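**Can machines do chores yet?** Student report by Lena Cieślak and Yogesh Joshi

We asked if a robot can put groceries away at home. Our arm, on loan from Wustalent, got 94 tries at moving one item into a basket. It missed 19 of them, mostly on round things -- they roll.

## Setup

A white table, an orange woven basket and one round red item, with the rest of the tabletop left clear.
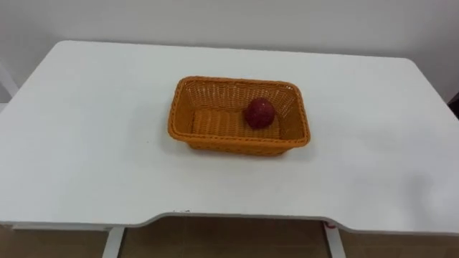 ## Next steps

Repeat with three items, then try a shelf.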